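Spent April clearing out the bins in the workshop. Plain gray ones, tall sloping sides, bought as a job lot from Lengyel years ago. Some 700 small items went through my hands before I quit keeping track.

1/ First rule I settled on: everything comes out before anything gets sorted. If I sort inside the bin I just push stuff from one corner to the other.

2/ Gloves are the worst. One work glove takes up as much floor as ten screwdrivers and hides whatever is under it. Gloves now go on hooks by the door, cuffs up.

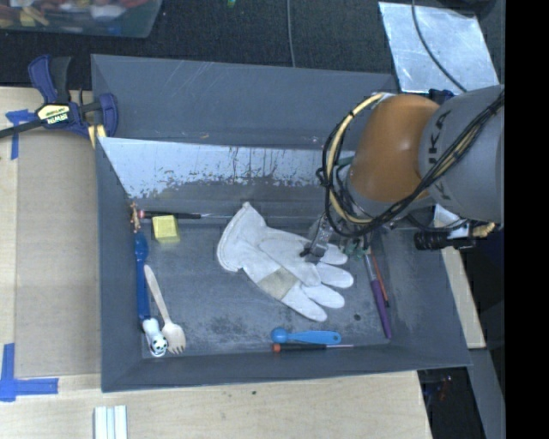
3/ Screwdrivers got their own rack. It's a Juvach wall strip, 56 cm long, two screws to hang it. Thin ones on the left, fat handles on the right. Took me ten minutes.

4/ Long-handled stuff doesn't belong in a bin at all. It ends up leaning on the side and then slides down flat. I stood mine in an old paint can.

5/ Odds and ends: little blocks, bits of metal, things I can't name. I gave them one shoebox. When the shoebox is full I go through it and throw half away.

6/ Don't scrub the bins too hard. I went at one with a scouring pad and put fine scratches all over the wall. Dish soap and a soft brush did the next one fine.

7/ Labels: I used the Fidico paper ones. They peel on textured plastic. Masking tape and a marker held better and cost less.

8/ Still to do: the drawer of fasteners. The Ostasov box says 2,000 pieces and I believe it. That one is getting its own weekend.

9/ A couple of people asked about lids. I don't use them. I stack things on lids and then never open the bin.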